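Fabric scraps in tins: frequently asked questions

Do I really need to keep my scraps?
Probably less than you think. I sew most evenings and I throw out more than I keep. Most advice on saving every snippet comes from people selling storage boxes. If a piece is smaller than your palm and you can't name a use for it, let it go.

Why a tin and not a plastic tub?
Mostly habit. A shallow cookie tin lets you see what you have, and you probably own one already. I've read that metal keeps fabric "fresher" and I have yet to see any proof. It does shut out dust, if the lid fits.

Which tin should I buy?
None, if you can help it. Plevero and Renetti both sell "craft tins" with a nice lid and a silly price. I bought the Renetti one in August and it does what the free one did.

Should I fold or roll?
Flat cotton folds well. Ribbon and trim do better rolled, with the loose end pinned. Satin does what it likes. You can fold it at 9 in the morning and find it in a heap by lunch, so I stopped trying.

Can I mix satin with fuzzy fabrics?
You can. People warn about lint, and yes, some gets on the satin. A strip of tape takes it off. What I would keep apart is anything with a rough edge or a hook, which will snag satin the first time you rummage.

How many scraps fit in one tin?
The Drumlow sewing blog claims 200. I suppose that could be true if they are the size of a stamp. Go by the lid - if you have to press it down, the tin is too full.

Will yellow patches on old cloth wash out?
Sometimes. Try soap and cool water on a corner first. I don't trust the miracle soaks, and Raluca Tănase, who taught me to quilt, says she has thrown away two good pillowcases thanks to them.

Do I have to sort by color?
It looks nice on a shelf. I sort by what the cloth feels like, and when I'm tired I don't sort at all.

How often should I clear the tin out?
When you can't find something in it. Tip it all out on the table, put back what you'd use this year, and be hard on the rest.

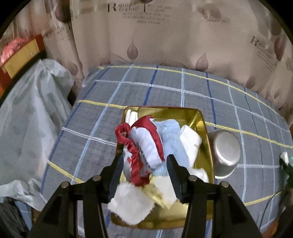

Old T-shirts are a separate question. They make decent cleaning rags and poor patchwork, whatever the pattern books say, and I keep mine under the sink.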